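From: Satish Bhatia
To: Werwood Hall film nights list
Date: Jul 8, 2012
Subject: Re: Projector or telly for the winter season?

Hi all,

Sorry for the slow reply, I've been flat out at work and then the little one brought home a lurgy from kinder and we all went down like skittles. Reading back through the thread this morning with a cuppa, I reckon we're closer to agreeing than it sounds.

Esben Steinarsdóttir wrote:
> I know I'm the one who always goes in to bat for the projector but I do
> think we lose something if we give it up. People come out on a cold night
> to see a film BIG. If they wanted to watch a telly they'd stay home on
> the couch with the heater on and I wouldn't blame them. Yes the bulb is
> on its way out. Yes the curtains leak light until seven o'clock. But we
> managed all of last year and the March screening was packed.
>
> Also can somebody please decide about the soup.
>
> Esben

Esben, I'm with you on the size, I really am. I grew up going to the pictures every school holidays and half the fun was having to turn your head to see who was talking. But I was sitting up the back at that March screening, next to Baldur, and neither of us could read a single subtitle. I followed the first half hour by looking at people's faces and then gave up and had a choc top. For a film in English you can get away with a washed-out picture. For the sort of thing we've been putting on lately (and I love what we've been putting on lately) you can't.

So here's where I've got to on money. A new bulb from Suritz is $500, plus postage, and the bloke there told me they're running down their stock for that model. That means we'd be doing this whole conversation again when the next one goes. The curtains are a separate problem. Proper blockout lining for all the side windows is more than I want to think about, and Rosângela's already said her sewing machine isn't up to it, nor is her patience!

The other way to go is a big panel on a rolling stand. I've been a bit obsessed with stands since Skarphéðinn brought it up, because I'd assumed they were all those spindly trolley things from primary school with the VCR strapped underneath. They've come a long way. The uprights have holes drilled all the way along so you can choose your height, and the base sits flat and low, so you could run it in beside the stage steps without anyone going over it in the dark.

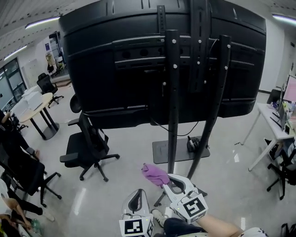 The back of a panel on its stand, with the holes up the posts.

What I hadn't thought about until I started looking is where the cable goes. We'd want it tied down one of the posts and then along the skirting board to the power point by the kitchen door, well away from the aisle. Baldur has a box of those stick-on clips left over from doing his shed and says we can have the lot.

Height matters more than I expected too. The hall floor is dead flat, so anyone past the middle is looking through somebody's beanie. With the projector we got around it by throwing the picture up high on the wall. With a panel we'd need it as far up the posts as it'll go, and I'd still want to stagger the chairs. Rosângela suggested putting the kids on cushions down the front, then the low canvas chairs, then the ordinary stackers behind, which I think is brilliant and would also stop the scraping noise during the quiet bits.

As for sound, please let's not use whatever's built into the telly. We've got the two Skelico speakers in the cupboard under the stage, and they still go well once you jiggle the left one. I'd happily spend an arvo in there running leads. They should go a bit forward of the screen and turned in, because last time they were pointing straight at the tea urn and the only person who heard the dialogue properly was whoever was on milk.

My suggestion, and please shoot it down if you hate it: we do the next 2 films on a panel. Skarphéðinn thinks Þórarinsdóttir will hire us one with the stand for the weekend at mates' rates, and then we ask people at the door on the way out. If everyone grumbles, we get the bulb and I'll never mention it again. If they like it, we keep the projector for summer, when we're outside against the wall after dark and it looks a treat anyway. Esben, you'd still get your BIG film, just in a T-shirt with mozzies.

On the soup. I vote pumpkin, again, and one pot of something with no cream in it for those who asked. The minestrone was lovely but it took forever to serve and we started late. Doors at 6:30, film at 7, and I do mean 7 this time – the last bus goes while the credits are rolling and I ended up driving three people home to the far side of the river. Nice people! But still.

Two other bits while I've got you. The urn lid is missing, so if you took it home by accident after the wake in the side room, could you pop it back on the kitchen bench. And somebody has left a very good green scarf, hand knitted by the look of it, hanging on the hook behind the door. I've put it in the lost property tub.

Let me know about the hire by the end of the week if you can, Skarphéðinn needs to ring them.

Cheers,
Satish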